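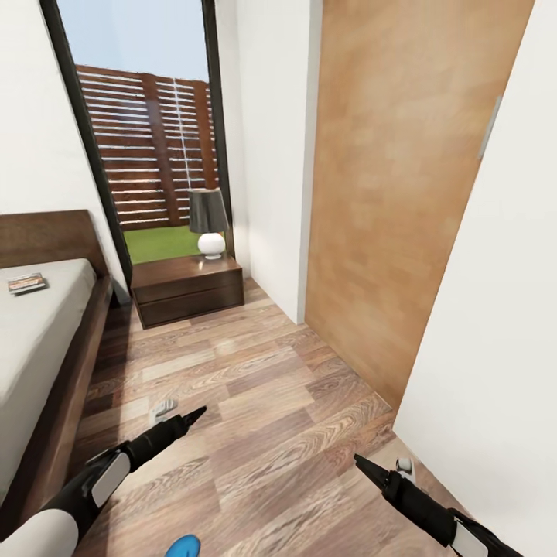

Bullo, room-tidying practice software: a housekeeper's review

I clean rooms at the Faller, a 60-room hotel on the edge of Flakdale, and since last July part of my job has been steering a pair of robot arms. The hotel took two machines from Cisneros to do the pickup round, meaning whatever guests leave on floors and benches before we come through with linens and vacuums. Bullo is the program we practice on. You put on the headset, pick up the hand controllers, and you're standing in a bedroom with the machine's arms out in front of you.

I love it, and I didn't expect to. I'm 58, I don't play video games, and the last training software we had here was a slide show about ladders. I was moving things around within one shift. You reach, the arm reaches, you squeeze, the gripper closes. That's most of what there is to learn, and then you spend weeks getting good at it (which is the fun part!).

The rooms are plain but they feel like rooms. There's a bed that leaves you a skinny strip of floor to work in, a nightstand, a lamp, a window looking out on a fence and a bit of lawn. The tight gap by the bed is the best thing in the whole program. It's the same kind of spot where I bang my hip in real life, and it makes you think about your elbows. My first week I kept bringing the right arm in too low and meeting the bed frame. Regula Aigner, our head housekeeper, told me to come in from above and wait a second before going down, and I've done it that way ever since.
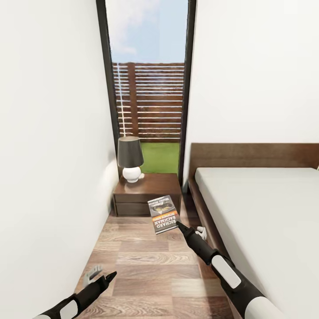

FLAKDALE, Mar 24, 2025

Books are hard. I want to say that early for anyone trying Bullo for the first time, so you don't get discouraged. A paperback flat on the floor gives you almost nothing to grab. I go for a corner with the right arm and keep the left out of the way until I need it, and I still fumble plenty. The little white hands floating near the grippers threw me off at first, I kept looking at them when I should have been looking at the tips. Now I hardly notice them. I'd like a setting to make them fainter, or to turn off the one I'm not using.

What has it changed at work? My back, mostly. I used to bend down for every sock and charger in every room on my list, and now a good share of that is done before I get there. I sit for 2 hours in the middle of the shift, one stretch of practice and one of real steering, and I go home less sore. Gumaro Alvarado has the other seat, and he's faster than me and a little bit smug about it.

It wasn't all smooth. When the machines were announced, people asked about hours, and they were right to ask. Vilja Nieminen from our crew sat down with the manager and got it in writing that steering counts as housekeeping time at a higher rate, and that anyone who doesn't want the headset keeps a full cleaning list. Crescencio Quezada tried it once, felt queasy, and went back to his floors, and that was fine. I'd tell any hotel to settle those things before the boxes are opened. We settled ours after, and there were some bad weeks.

The other change is harder to put a name to. We talk about the work more. Regula has 12 practice setups on the list now, and people argue over them at lunch, which arm for what, whether you clear the floor or the furniture first. I've been cleaning for a long time and I can't remember anybody asking me how I do it. Now the new hires sit next to me and watch.
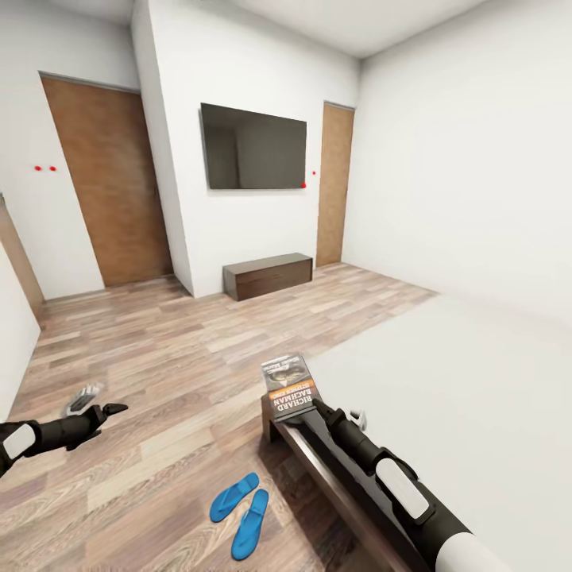

A bigger practice room in Bullo, with a paperback on the bench and flip-flops on the floor.

I'm a floor-first person, by the way. Flip-flops before books, always. Gumaro goes straight for the bench.

A few gripes. The rooms are much too neat. No crumpled sheets, no towels in a heap, and a wet towel is half my life. The lighting is nice and even everywhere, so you get no practice with a dark corner or curtains half closed. Small things on the floor can be tough to make out until you lean in, and the headset gets warm after a while. The menu text is tiny, and I need my reading glasses, and they don't fit well under the thing.

Saving your place works fine. Restarting a room is one button, and I've worn that button out. The help pages are short and written for people like me, so thank you to whoever did that.

I'd give it 8 out of 10, with one point off for the missing towels and one for the menu. If your hotel is getting machines like ours, ask for practice time on the clock, and try the narrow bedroom first.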